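The corner store comes back

For years the small grocery on Mangundap Street in Sulness sold mostly cigarettes, milk and lottery tickets. When the supermarket opened out by the highway, people drove there and the corner stores closed one after another. The one on Mangundap Street held on because its owners lived upstairs and paid no rent.

Now there are 8 such stores in the old part of town, and most of them make their money on snacks. Rice crackers, seaweed, dried plums and filled buns have taken over shelves where canned soup used to sit. High school students buy them on the way home, and office workers come in at noon for a sandwich and leave with a packet of something else.
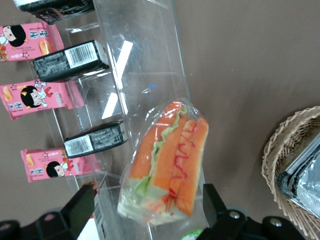 By Skikow Features Desk

The change started with the wholesalers. Until a few years ago, a shop that wanted imported snacks had to order 200 cases at a time and find somewhere to keep them. Sirngate, a distributor with a warehouse near the rail yard, began selling mixed cases in May 2000 and dropped its minimum order to 2 last spring. A store can now try a new cracker for a week and quit if it doesn't sell.

Margins are better too. A gallon of milk brings in pennies, and it spoils. Crackers keep for months and take up little room by the register.

Rents are the larger worry. Two landlords on the street have raised theirs since the summer, and one store has already moved around the corner into a former shoe repair shop with a leaking back room.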